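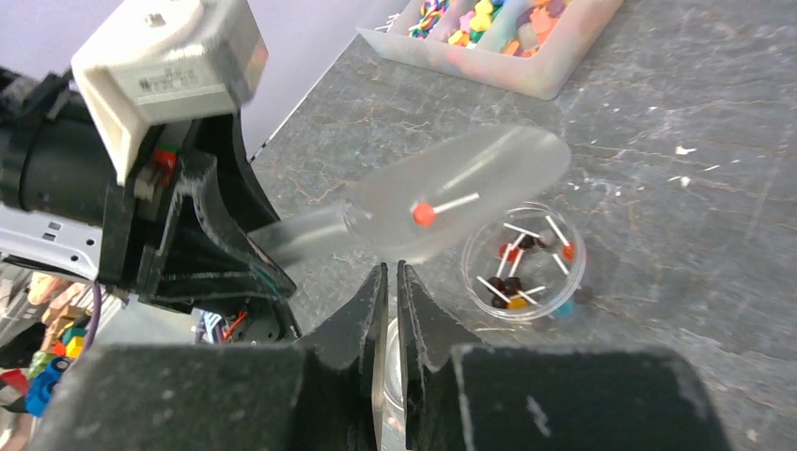 Workshop notebook, August 2022
Zunano two-arm bench cell, trial unit, scooping work

Zunano have lent us the bench cell until we decide whether to buy. What we want to know is whether it can portion small mixed goods with an ordinary plastic scoop, no custom tooling. Wedden's quote for a proper dosing head is sitting in the folder and I would like to avoid it if the scoop will do.

Setup

Unpacking and levelling were straightforward. The two arms share a rail across the front of the cell and the cables run down the outside of each link. Leave slack at the wrist. The manual shows them tied closer than I'd want, and the first time we tied them that way the right arm faulted near the end of its reach.

The marbled base is fine to work on. It does mark, so keep the metal tools off it. Dishes slide on it if a finger catches the rim, and a square of shelf liner under the dish would probably cure that. Haven't tried it yet.
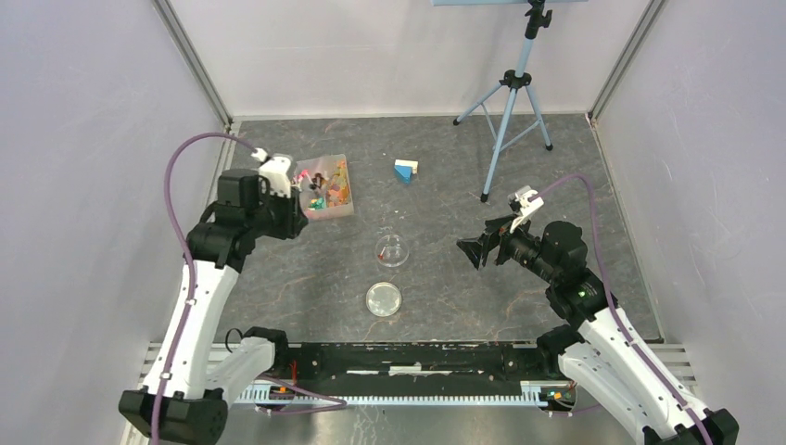 The home position needs to be set again each time the power goes off. Budget 25 minutes for that the first few times, less once you know the menus. The Clultska software keeps the taught positions but loses the gripper zero, and the warning for it is one line of grey text at the bottom of the start page. I've written this on tape and stuck it to the monitor.

Grip on the scoop

The handle is smooth plastic and the fingers are flat and hard, so the scoop wants to rotate as soon as there is weight in the bowl. Closing harder makes the handle bow. What works better is taking it lower down the handle and coming in square. If the handle is even slightly skewed when the jaws close, the bowl ends up tipped and you lose the load on the way across.

Speed matters more than force. At the default travel speed the light pieces hop out on the stop. Dropped it to 17 percent for the lift and left the rest of the move alone.

Materials

Molecule model parts are awkward. The sticks lock together in the dish and you either get one ball or the whole tangle. Lollipops have the same trouble, the sticks hang over the side of the bowl and snag on the tray wall going out. Star candies should be the easy case. I want a full run on those before we say anything to Zunano about accuracy.
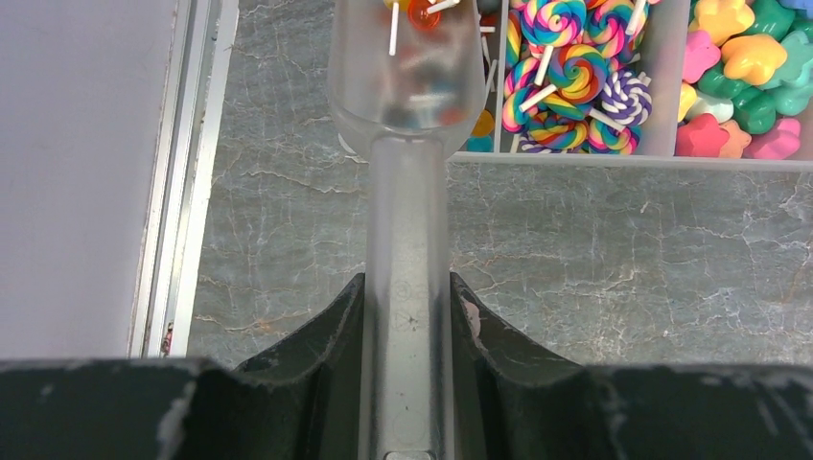
Scoop held by the handle, lollipops in the bowl. Candy tray to the right.

Cost

Zunano's price for the cell is $2,714 a month on a lease, with the software included and freight extra. Rissanen offer a single arm at $1,571 a month, but there's no enclosure and we would be building our own base. For our use I still lean to the Zunano. The second arm can steady the dish, and that alone might fix the sliding.

Support has been okay. Asked in June about softer finger pads and got a drawing back, no price. Asked again.

To do
- shelf liner under the dish
- try rubber sleeve on the scoop handle
- star candies, full run, same speed settings
- get the finger pad price in writing
- check whether the lease covers worn fingers, the edges scuff quickly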